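Kitchen notebook, February – chopsticks, the mesh holder, and what to do about the counters

Morning, bright, window doing all the work. Aoife Ní Chonaill in from nine, me a little after.

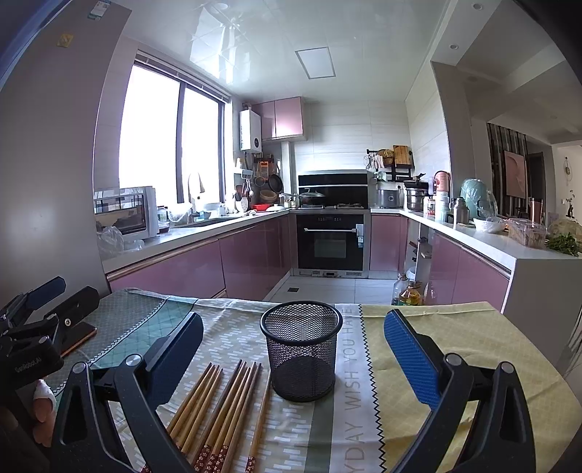 Where the chopsticks live

I am so pleased with this one. For weeks the chopsticks have been drifting between the drawer, the draining side of the sink and whichever bowl was nearest, and the fix is a black wire-mesh pen holder from the desk stuff! It's the right idea for a few reasons. Air gets in from all sides, you can see what's in it, and it is small enough to live on the table through a meal and go back to the counter after.

Height first. My worry was that chopsticks would be too long for a thing made for pens. The drawer set we measured came to 235 – no, scratch that, I wrote down the drawer width. Measure again and put the real number here. Holder opening I make 80 mm at the rim, 82 if you squash it slightly (which tells you how round it is). Plenty of room for the everyday bundle.

Which way up? Aoife says plain ends down, red flowered ends up, so they look nice and you know which end you're grabbing. I had been putting them in the other way so that nobody handles the eating end... wait, that's her way too. I had it backwards in my head. Flowers up, eating ends down, agreed. It does mean the bottom of the holder has to be kept clean, so it gets washed with the dishes once a week. Or a little round of cloth in the base? Try both.

Things to check when loading it:
Put them in as a bundle first, then spread them with a finger. One at a time they all lean to the same side.
Pair up before they go in. Odd ones stay on the table until the partner shows up.
Nothing else in there. No pens, no skewers, no teaspoons. I know how this goes.

Tablecloth

Still love it. Teal diamonds, the beige bit with the little white dashes, the black zigzag, the yellow check – it's like four tablecloths had a meeting. The lettering down the stripe reads YDAY WISH YOU HAVE and I have spent far too much of my life wondering about the rest of the sentence. Kiri Treloar's guess is a birthday. Mine too, but I'd like it to be something stranger.

Practical note: the beige section is the best place for sorting small things, as dark stuff shows up well on it. The wood of a chopstick is another matter, so for counting pairs I'd slide over to the teal.

Counters

The right-hand side is carrying a lot. Rice cooker, steamer pot, pink thermos, steel flask, the mint-green appliance still in its bag, a bowl, a clear tub, the herbs. All of it is useful and all of it wants the same stretch of counter. Proposal from the Fendedau list (Kiri's name for the list, don't ask me) goes like this:

Rice cooker and steamer stay put. They get used together.
Thermos and flask move up by the cutting board, if the black shelf will take it. Shelf came out at 635 mm on the tape, so length is fine. Depth I haven't checked.
Mint-green thing comes out of the bag or goes in a cupboard. Pick one.
Herbs in water. A glass jar over by the window would do and they'd get the light!
Cooking oil off the floor and into a lower cabinet. I keep picturing someone's foot finding it.

Aoife is keen to put the flask and thermos under the window instead. I think the toaster oven side is busy enough already, but we can mock it up and see.

Pink doors

Wiped down a test patch with plain warm water and a soft cloth, and the gloss came up beautifully. No product needed. Dry straight away with a second cloth, otherwise it streaks.

Next

Proper chopstick length, in mm, written HERE: ____
Shelf depth.
Ask Kiri if she has a second mesh holder, for the big cooking spoons. It would want to be heavier in the base, I think.
Window side on the next session, jar and dishes first.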